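NEWS EXPLAINED FOR KIDS
What does "evacuate" mean?
By Hazel Blackwood

You probably heard the word this week. On the radio in the car, maybe. The river at Desusbridge came up fast after all that rain, and people living near it were told to evacuate.

Big word. Simple idea. It means leave the place you're in and go somewhere safer, because something dangerous is there or on its way.

OK, quick run through the questions you sent in. There were a lot!

What happened in Desusbridge?

It rained hard in the hills for 2 days in June. Rain that falls in the hills doesn't stay there. It runs down into little streams, the streams run into bigger ones, and all of it ends up in the river. So the river can keep rising even after the rain stops where you live. A lot of people found that weird. Sun out, water still coming up.

In the lowest part of town, by the old Diltex factory, the water was 7 feet deep at its worst. That's taller than most grown-ups. Power went off in 928 homes. Some of those homes didn't flood at all, but they get their electricity from the same equipment, and the equipment got shut down so it would be safe.

Who decides that people have to leave?

Depends where you live. Usually it's the mayor, the county, or the governor. They don't just guess. Weather scientists tell them how much rain is coming. Gauges in the river (a gauge is a measuring tool) tell them how high the water is right now. Fire chiefs and police tell them which roads could get blocked.

Then somebody has to make the call. In Desusbridge it was the mayor, Petrică Crăciun. The order went out at 4 in the afternoon, so most people could get out while it was still light.

Watch, warning, order – what's the difference?

These get mixed up all the time, even by adults.

A flood watch means flooding could happen. Keep an eye on the news.

A flood warning means it's happening or it's about to. Get ready, get to higher ground if you're told to.

An evacuation order means go now.

You might also hear "voluntary" evacuation. Voluntary means you're being asked to leave and it's a good idea, but it isn't an order. People who need extra time, like someone in a wheelchair or a family with a new baby, often go at this point. Smart.

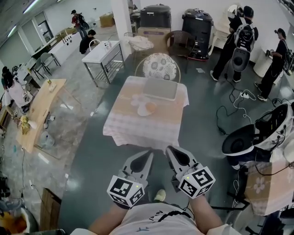

Leaving in a hurry is strange. You don't get to tidy up or finish what you were doing. Dishes stay in the sink. Lights get switched off, doors get locked, everybody in the car. Think of a small table with a pink and white checkered cloth and a round bun on a plate, like the one in the photo. If an order came right then, the table stays, the cloth stays, the plate stays. You could grab the bun I guess. But firefighters say the same thing every time: things can be replaced and people can't, so don't go back inside for stuff.

What do people take with them?

If there's time, a go bag. That's a bag you pack before anything bad happens and keep somewhere easy to reach. Water. Snacks that don't need cooking. Medicine. A flashlight and batteries. Phone charger. A change of clothes, good shoes. Copies of important papers – that's a grown-up job. Something small that makes you feel better, like a stuffed animal or a book.

Pets go too! Leash or carrier, plus food. Not every shelter can take animals so adults should check which ones do.

Where does everybody go?

Lots of people stay with family or friends on higher ground. Some go to a hotel. And some go to a shelter, which is a big safe building where anyone who had to leave home can sleep and eat. Schools and gyms get used a lot. They have large rooms, bathrooms and usually a kitchen.

In Desusbridge the biggest shelter was the gym at Acharya Elementary. Up to 467 people can sleep there. They get cots, which are folding beds, and blankets. It's noisy. Babies cry, people snore. Kids there told me the food was fine and the cots squeaked.

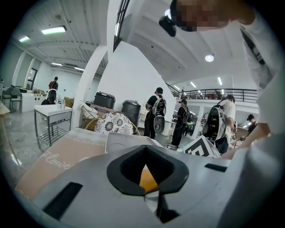 A cardboard box with white cursive lettering, and a white box lid.

When can people go home?

Not right when the rain stops. This is the part that makes people grumpy, and you can see why. They want to know if their house is OK.

First the water has to go down. Then crews check bridges and roads, because moving water can wash away the ground underneath and leave a road that looks fine on top. The power company checks for wires that came down. The gas company checks for leaks. Flood water is dirty as well. It can have sewage in it (yes, toilet water) and oil and chemicals, so tap water might need testing before anyone drinks it.

After that people are let back in, often one neighborhood at a time. The streets near the Tritodholm ballfields went first this week. The streets by the factory are still closed as I write this.

Why didn't some people leave?

A few reasons. Some don't have a car. Some can't afford a hotel and don't know shelters are free. Some are worried about their animals. Some have seen floods before that weren't so bad and they think this one will be teh same. Reporters try to ask about this without being mean, since it can help a town plan better. After this flood people are asking for more buses, for example.

Can I walk or ride my bike through flood water?

No. Six inches of fast water can knock a grown-up over. And you can't see what's under there – open drains, broken glass, holes. Cars aren't safe in it either. A foot or two of moving water can float one. The rule drivers learn is "Turn around, don't drown."

I feel worried. Is that normal?

Yep. Very. News like this can stick in your head at bedtime. Talk to someone, a parent or teacher or whoever you like talking to. Ask if your home is in a flood zone. Plenty of homes aren't. If yours is, ask what your family's plan is and where you would meet up if you got seperated. Pack the go bag together. And it's fine to turn the news off for a while.

Words to know

Evacuate: to leave a dangerous place for a safer one.
Gauge: a tool that measures something, like how high a river is.
Shelter: a safe place to stay during an emergency.
Flood zone: land that is more likely to flood.

Got more questions? Ask a grown-up to help you send them. Next time: who pays to fix a broken bridge.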